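Open day FAQ, Takus workshop. Put together in a hurry 13 April 2020, will tidy later. Most of these came in by email, a few on the phone, one on the back of the sign-up sheet.

## Getting in

**Where do I go?**
Side door, not the front. Front is the office and they won't let you through. Look for the Takus sign, ring the bell, wait. Give it a minute, the bell is at the far end of the building from everyone.

**Do I need to book?**
Yes please. 26 spots per session. We had 174 names on the list for the last one and had to turn people away at the door, not nice for anybody. If you've booked and can't come, just email, even the same morning. Someone will take the spot.

**How long is a session?**
Hour and a half if you stay for everything. First 30 minutes is the talk, then the floor. You can skip the talk. Kadir won't be offended. (Kadir might be a little offended.)

**Can I bring kids?**
Eight and up. Under that it's a long time standing behind a rope. No strollers on the floor itself, there's room to park them in the hallway.

**Parking?**
Out back, off the lane. Not in the Gezer spots next door, they have a truck in and out all day and they will knock on our door about it.

**Wheelchair access?**
Side door is level. Washroom is down the hall on the left, also level. The viewing platform has two steps, but you see about as well from the floor. Tell us when you book and we'll keep a place at the rope.

## What's on

**What will I see?**
Three stations this time.

- Utivside: the wheeled carrier. Follows the grey line, stops for feet.
- Mestach: the sorting table. Parts only, no food this time (long story with the oranges).
- The bag station: two arms, one carrier bag on a wall hook. See next section, it gets the most questions by a long way.

**Who's running it?**
Vilho Kuusisto has the bag station and Kadir Tuncer does the talk and the Mestach table. Utivside mostly runs itself but one of us stands by the stop button.

**Is it all running the whole time?**
No. Batteries, breaks, things to fix. Times go up on the whiteboard by the coat rack. They slip. Bag station usually goes every 23 minutes with a reset in between, so if you've just missed a run, go see Mestach and come back.

## The bag station

**Why bags? Seems kind of small.**
Everybody asks. A thin plastic bag has no shape of its own. Pick up a box and it's still a box. Pull one side of a bag and the whole thing moves, the opening closes up, the handles wrap over, and whatever the arms knew about it a second ago is out of date. Good test. Also cheap, which matters to us more than it should.

**What's the task exactly?**
Bag hangs from a clear plastic hook stuck on a white panel. The two arms come in from below, one each side, and work at the lower part of it. There's something dark and round inside on the runs with an object. The grippers have to hold the plastic open around it without letting it bunch up.
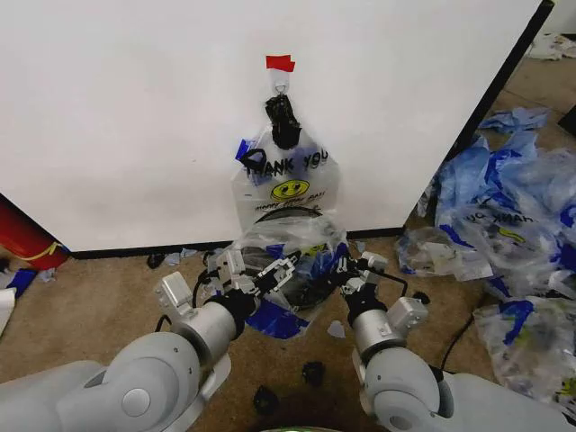
Two grippers matter more than people expect. With a single one you get hold of a corner and then the bag just swings. With one on each side there's some tension across the plastic and it's possible to keep an opening open. Vilho explains it better with his hands, ask him to show you.

**What's the red tape for?**
Marks where the hook goes. Hooks come off and get stuck back on, and we want it in the same place each time. Please don't peel it, someone always wants to peel it.

**Same bag every run?**
No, fresh one when the old one gets too stretched or torn. They're the ordinary "THANK YOU" ones with the yellow smiley. We bought a big box. Print helps a bit, easier to tell front from back when it's all crumpled.

**What happens to the used ones?**
Go in a heap on the floor beside the panel while we're running, then bundled up at the end of the day. They get used again as practice bags till they fall apart. After that, the soft plastics drop-off. If you've got a better idea for them we're listening.

**There's bits on the carpet.**
Yep. We vacuum at the end of the day, not between runs.

**Does it ever drop things or tear the bag?**
Both. Come to a couple of runs and you'll probbly see one or the other. We don't stop the demo for it. Vilho puts up a new bag and off we go again. People seem to like those runs best, to be fair.

**Can I try it?**
Not the arms, no. You can have a go at the same thing yourself at the side table though: hook, bag, and a pair of kitchen tongs in each hand. Harder than it looks. Kids are generally better at it than their parents.

**How strong are the grippers? Will it pinch?**
The fingers are set light for plastic, but the arms behind them are heavy and don't know you're there. Stay behind the rope. If something rolls under the rope, leave it and tell one of us.

**Could it pack my groceries?**
Not soon. We get this one every single session. Opening a bag is one thing. Opening it, filling it in a sensible order with the eggs on top, and lifting it without the handles going, that's a lot of other things. Ask Kadir after the talk if you have a while. Bring a coffee.

## Photos, food, other stuff

**Photos ok?**
Photos yes, flash no. Video is fine as long as you're not getting other visitors' faces. No tripods, the aisle's too narrow. No drones (this came up).

**Is it loud?**
Not very. The arms are a low whirr. The Mestach table rattles when it's going full tilt, there are foam earplugs in the bowl by the door.

**Is there food?**
Coffee, tea, a plate of squares if we remember. Nothing past the rope. There's a bakery across the lane that does a decent lunch.

**Do you do school groups?**
Yes, but not on open days. School visits start up in May, max 30 students, and we need one adult for every ten. Email with a couple of dates that suit you and the grade. We'll pick a date and send teh safety sheet.

**Will there be another open day?**
Should be. Depends on the floor being free, we share it. Put your email on the clipboard at the door and you'll hear before it goes up on the site.

**I left my scarf / water bottle / glasses.**
Check the blue bin inside the side door. We hang on to things for a month. There is one child's rubber boot in there, left foot, size 11, please come get it.

**Are you hiring?**
Not right now. Co-op students, send a letter anyway and say which station you'd want to work on. Vilho reads them all, just slowly.

**My question's not here.**
Email, or ask at the door. Phone's no good on open days, the line rings in the office and they're not in. Answers get added to this page when somebody has time.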